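2019-11-24 – Board finish trial, Bresik oil vs. Genden wax
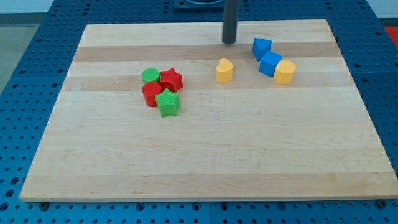
Does the Bresik oil hold up better than plain mineral oil on maple? So far I can't see a difference I would pay for.

Background, for whoever reads this after me. Eero Jääskeläinen came back from the Skatance fair convinced we should drop mineral oil and use Bresik on every cutting board we sell. His evidence was a sample the rep handed him and a very nice leaflet. I asked for the test data and got the leaflet again.

Set up 12 offcuts, all from the same batch of hard maple, sanded to 220, water-popped once, sanded again. Four got Bresik, four got mineral oil, four got the Genden wax over mineral oil. 3 coats each, a day between coats. Weighed before and after on the Liao scale, which drifts, so I zeroed it every time and still don't trust the last digit.

Water drop test: beads on all of them the first day. After 38 wash cycles (hand wash, dish soap, towel, rack) the Genden pieces still bead, a little. The other two groups soak it up at a rate I can't tell apart by eye. Eero says the Bresik ones feel smoother. He knew which ones they were when he said it.

Redo that part blind. Numbers on the underside, someone else keeps the key.

Weight gain after coating was a hair higher for Bresik, but one piece accounts for most of that and it has a soft streak in it. Leaving it in the table with a note – not throwing it out just because I don't like it.

Smell: Bresik is strong for the first week. Leaflet says "neutral."

Still to do: garlic and beet stains, and the edges, where our returns usually start. Open can of Bresik is on the shelf by lot 930, please don't use it on orders. Look at all of these again in March.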